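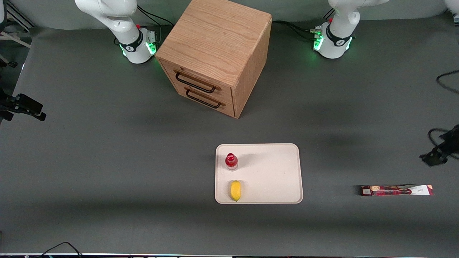 What happened to the Jovholm transmitter building after the station moved out?
The station sold it in July with the land, and the new owner has used it for storage ever since.

oldmast
Copied those two lines off the retirees' page so we're all arguing about the same thing. I worked nights at Jovholm and I don't buy "storage". You don't keep the power on to a building that size for a few boxes.

static_hiss
How do you know the power's on?

oldmast
Outside light was going when I drove past. Also the gate has a new lock.

static_hiss
So a light and a lock. I've got both on my garden shed.

kilowatt_kate
The bit I'd question is "with the land". The back paddock was leased from Sullmont, or that's what we were always told when the guy wires needed work. Can't sell what you lease.

tower2
Kate, that lease ran out before the move. I saw the letter pinned up in the tea room. Whether they renewed is another matter – management told us 5 different things that year.

kilowatt_kate
A letter in the tea room isn't a title search. Has anyone paid for one? 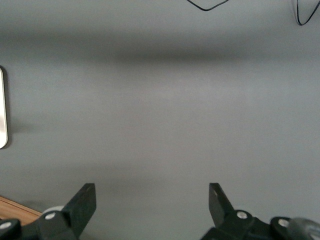

Re: Jovholm building – what about the tapes?

oldmast
Different question, same building. There were 300 reels in the back room when I finished up, news and the Saturday music show mostly. Ulidis was meant to collect them for transfer. Did they?

tower2
Ulidis took 100. I helped load the van. The rest stayed behind and I never heard of a second trip.

static_hiss
I heard Jaber got the rest and they went in a skip.

tower2
Heard from who? Jaber only did the office furniture.

static_hiss
Bloke at the reunion. Fair enough, it's third hand.

kilowatt_kate
Every closed station has a skip story. I'll believe it when somebody shows me the paperwork. Even if the tapes survived, that back room leaked, so I wouldn't get excited about the music show coming back.

oldmast
It leaked at the door end. The shelves were on the other wall.

kilowatt_kate
Damp gets everywhere.

oldmast
I've written to Ulidis and asked for their intake list for the 2 years after we closed. Will post whatever comes back.

tower2
Good luck. They still owe me a reply from last time.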